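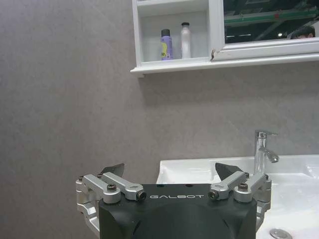 Does the open hand count as a stop or not, a buyer asked in the comments under our last version of this page, because their site rules say "arms safe before anyone enters" and every shift reads that differently.

Fair question. Short answer: no. Open fingers mean open fingers. A stop is a stop state, confirmed at the controller, arms parked where your sheet says they park. It's on card 3 of the kit now, in bigger type than before.

Kestance Washroom Practice Kit
Sold by Fallier. For sites running robot arms or two-arm robots at sinks, vanities and toilets.

Price: $131 per kit, one kit per washroom
Exchange: 365 days on printed parts, any condition
Ships from: our Mizuno warehouse
Status: in stock, next reprint August

What it is
Printed rule cards, floor and wall markers, a door sign, a log pad. No software. No sensors. Doesn't plug into anything. You write your limits on it, hang it up, and people working in the room all read the same limits.

We sell it because bathrooms are tight. Hard ceramic, a mirror, a wet area, one door, and usually a person who wants to get in there. Most site rules we get sent were written for a big open floor with a fence around it and then somebody changed the title. They say "keep clear of the work area" and the work area is the whole room, so what does a person do with that.

In the box
Rule cards, laminated, wipe clean, with blank fields for marker pen
Floor tape, matte, for the standing line at the door
Corner markers for the counter and shelf edges, removable adhesive
Door sign, two sided (ROBOT WORKING / CLEAR TO ENTER)
Log pad with carbon copy
Marker pen. It's a decent one. Spares are cheap, see bottom of page

Adhesive is made by Plisov. Peels off glazed ceramic and painted wood in our own use. Do not put it on bare mirror silvering or on paint that's already lifting, test a corner first.

How the cards are set up
Three zones. Counter, high, low. We had more in the first draft and people mixed them up.

Counter zone. Basin, rim, faucet, whatever is sitting on the rim. Rule is clear or declared: an item on the counter is either taken off before the run or written on the card as staying. Cloths, cups, soap, all of it. If it stays, say whether the robot may touch it. "It's always there" isn't an entry.

High zone. Shelves and mirror cabinets. Bottles standing near a shelf edge get special mention, since a gripper working the basin can come up underneath them. Set a max hand height for counter tasks and write it in. Different tasks, different heights, so there's a row for each.

Low zone. Toilet, base cabinet doors, floor, cords and outlets. Cords get their own line. Any cord hanging in the low zone is either moved or marked, and marked means the tape flag is on it and you can see it from the door.
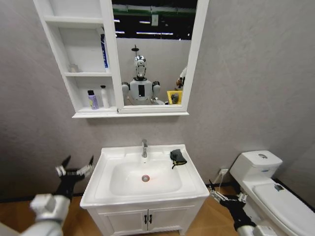
Then the overlap. Two arms, one counter, so at some point both hands want the same bit of space over the basin. The card asks you to name which arm has priority there and what the other one does while it waits. Hold? Retract? Write it down. If your controller already handles this, great, copy the setting onto the card so that a person without a login can read it.

Chemicals
Separate card, yellow stripe. Basics:
Original containers only, with the label facing out
No product handled by a robot unless it's on the list at the back of the card
List gives product, zone, max amount, who signed
Never two cleaning products in one task. Rinse task goes between, logged
Caps. Say who checks the cap is on, person or robot. Pick one

We don't tell you which products are ok together. Your safety data sheets do that, they go in the plastic sleeve behind the card.

Mirrors
Gets asked a lot. Cameras can pick up people and movement in a mirror, and depth readings off mirrors are often bad. Our card says: treat every mirror as a surface the arm doesn't approach unless the task is the mirror. Give it a keep-off distance. If the task IS the mirror, then soft tool, slow speed, nobody in the room. Also find out what your system does when it sees a person in the reflection. Should it stop? Some sites say yes every time, costs them a few halts, and they're happy with that. Whatever you choose goes in the field marked REFLECTED PERSON.

Entry rule
The one everybody trips on. In full, as printed:

Sign says ROBOT WORKING, stay behind the door line.
Need to enter, ask for a stop. Wait for it to be confirmed out loud or on the display.
Confirm arms are parked at the positions on the card.
Turn the sign.
Enter. One person holds the stop device the entire time.
Leave, check the floor, turn the sign back.

No reaching past the line to grab something quick. No "it's idle". Idle is not on the card, we took the word out completley.

If you run teleoperated, the operator counts as part of the room. They have to hear or see the stop request. Agree on one word for it. Log that word at the top of the shift sheet.

Before-run check
Takes 10 minutes the first time in a new room, a lot less once people know it. Pad has tick boxes.
Counter clear or declared
Shelf items back from the edge
Cabinet doors closed, seat lid position as written
Cord flagged or gone
Standing water on floor, wiped
Fingers and pads looked at, screws looked at, anything loose gets reported and the run waits
Reach check at slow speed, both arms, no tool
Stop device pressed once and seen to work
Sign turned

Please do the stop device press every run. People skip it. On the pad it's last but one and it is the box most often left blank on the copies customers send back to us for reprints.

After-run check
Shorter. Faucet off, drain clear, hands wiped down, chips or cracks logged with where they are. Log old damage too, on day one, or you'll argue later about when a chip happend.

Hands used at the toilet don't go to the counter without cleaning in between. Card calls this the one-way rule: high, then counter, then low. Going back up needs a wipe-down and a tick. Same order most cleaning crews use already so it's an easy one to teach.

What it isn't
Not a certificate. Not a risk assesment. Doesn't replace the robot maker's manual, and doesn't replace whatever safety standards apply where you are. If the manual says something stricter, the manual wins, cross out our line and write theirs in. Same with your local rules on chemicals and electrical near water. We are a supplier of printed practice cards, have a qualified person sign off your setup.

Fits
Any arm. The cards don't care about make. Fields for reach, payload, speed and finger opening are blank and you fill them from your own data sheet. One-arm sites just strike out the overlap box. Mobile bases: there's an extra card for where the base stands and which way it backs out, ask for it in the order notes, no charge.

Doesn't fit
Outdoor wash stations (tape won't hold). Commercial kitchens, different rules, get the kitchen kit. Rooms where the public walks in during a run. Don't do that, we won't sell you a card for it.

Questions we keep getting

Can we print our own? Yes, log pad pages yes. Cards no, please order them, the lamination is the point in a wet room.

Languages? English and Spanish in the same box. Others on request, allow extra time.

How often to re-do the cards? When the task changes, the hand changes, or the furniture changes. Otherwise once a year. Fallier sends a reminder if you leave an email.

One kit for a row of identical rooms? No. One per room. Identical rooms have different stuff on the shelf.

Do training rooms and mock-up bathrooms need it? Same rules, we'd say. Habits get picked up there and go with people to the real site. Plenty of our orders are for mock-ups.

Is the stop device included? No. It comes from your robot supplier.

Changes since the last version
Card 3 reworded, open hand is not a stop
REFLECTED PERSON field added
Cord line moved up
Door sign hole is bigger, fits a normal hook now
Fixed the Spanish side of the chemical card, thanks to those who wrote in. If you have the old one we'll swap it, inside the exchange period or not

Spares
Marker pens, tape rolls, log pads, sleeves. Order by kit name plus part, e.g. Kestance washroom, tape. Corner markers are sold in packs only. Left and right door hooks are out until the August reprint, use your own meanwhile.

Returns go to the Mizuno address on the packing slip. Put the room name on the slip if you want the replacement cards pre-filled the same way.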